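Comparing wrist cameras and two-finger grippers: handout 4
Josée Morin, April
Last updated: April
3 comments | 17 shares

Read this before the practical. It follows on from handout 3, where we calibrated the arm.

Each group tests two grippers on the same arm. The Bretura has stiff fingers and a short stroke. The Lumenta has softer fingers and opens wider, but it is slower to close. Keep the controller settings the same for both, or the results can't be compared.

Procedure

Run 30 picks with each gripper. A pick counts only if the object is lifted clear and set down inside the marked area. Write down every failure and put it under one of these headings: missed, slipped, knocked over, other. Don't repeat a pick because it looked unlucky.

Last year's Vudanside set had 241 usable picks out of 900 recorded. Most of the rest were thrown out over missing notes, so fill in the sheet as you go.

Wrist camera

The camera turns with the wrist. If the wrist is rolled through 90 degrees, floor and ceiling end up at the sides of the picture. Leave the recording as it is and log the wrist angle with it. Evevance, our logging program, can rotate the pictures later, but only if the angle was saved.

Check three things before you start recording:

- Both fingertips are in view.
- Exposure is fixed. A window or a ceiling light will otherwise make the picture jump in brightness as the arm swings past.
- The shutter is short enough. Fingertips blur first, and blurred tips make it hard to judge the gap between them.

Shiny surfaces such as a television screen or a glossy cabinet top can confuse the edge finder. Note them on the sheet.

Hand in one sheet per gripper and half a page on which one you would choose, with reasons. Question 2 on the sheet should say "closing time", not "closing force".

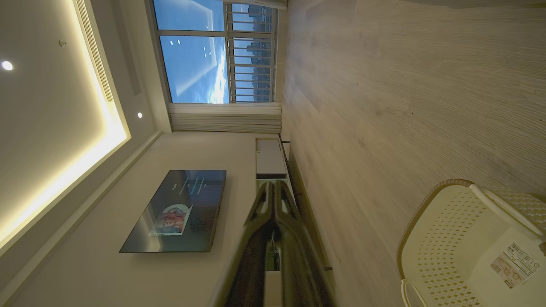 Fig. 1. Wrist view with the camera rolled a quarter turn; slight motion blur at the fingertips.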